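Julunlow handheld gripper work: progress report for January

Prepared for the Graluvura program office

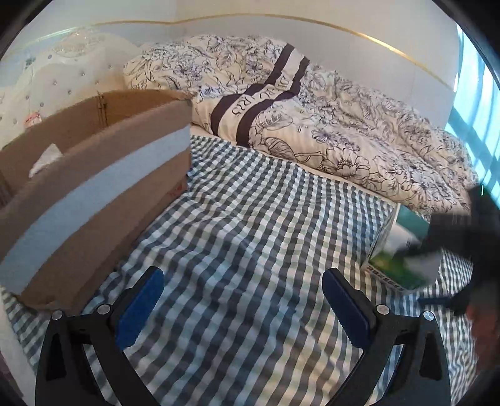
What we got done

Hello again! The big item this period was the house rules for collecting in people's homes, and I'm happy to say version 2 is finished and in use. You'll remember that version 1 ran to 44 rules, and that people read the first page and guessed the rest. I cut it to a single checklist of 6 items that fits on the back of the consent form (small type, but it fits). The long version still exists for anyone who wants the reasoning.

The bedroom section took the most rewriting. Beds are hard on us. Soft bedding shifts when a finger drags over it, patterned fabric like gingham gives tracking plenty to hold on to until it wrinkles, and there's always a quilt to deal with somewhere. So the rule now says that bedding gets pushed clear of the working area before a task starts, boxes and cartons go on the flat part, and both grippers are opened all the way before the first reach. That last one sounds fussy, but it gives us the same starting point in every recording and I'd fight to keep it.

Privacy and consent

We had a good long argument over this one. Version 1 asked operators to look out for names and addresses on packaging, full stop. Version 2 asks them to turn printed labels away or cover them before they start, and to go through the recording the same day. Windows are covered too: curtains closed if the street is visible. The resident signs once for the visit and then again for each room, and can pull a room afterward without giving a reason. Two residents have already done that, and the deletions went through with no fuss.

Trying it out at Pillavska

We ran 40 sessions under the new rules at the Pillavska apartments. Operators liked the checklist, apart from the cleaning step. Wiping the finger pads between rooms is easy to forget when you're carrying everything down a hallway, so I've put wipes in the tool case and moved the step up to the top of the list. We'll see! Fast reaches are still my main headache. When the second hand comes in quickly it blurs, and a blurred gripper is hard to label. The rule says "move at an unhurried pace," and everybody reads that differently. I'd like to replace it with a short practice task that people have to pass.

Equipment and budget

Spending is on plan. The spare pivot screws from Declercq came in, so each kit now has its own set, and checking the screws for play is part of the Monday inspection. I'd like to move a little of the travel money over to replacement pads. It's a small amount and I'll send the form separately.

Coming up

Next I'm writing the kitchen section, with knives and glass first. I also need a decision from you on how long we keep the signed room forms. The draft says 2 years, your own guidance doesn't mention paper at all, and I'd rather have that settled before the next building starts.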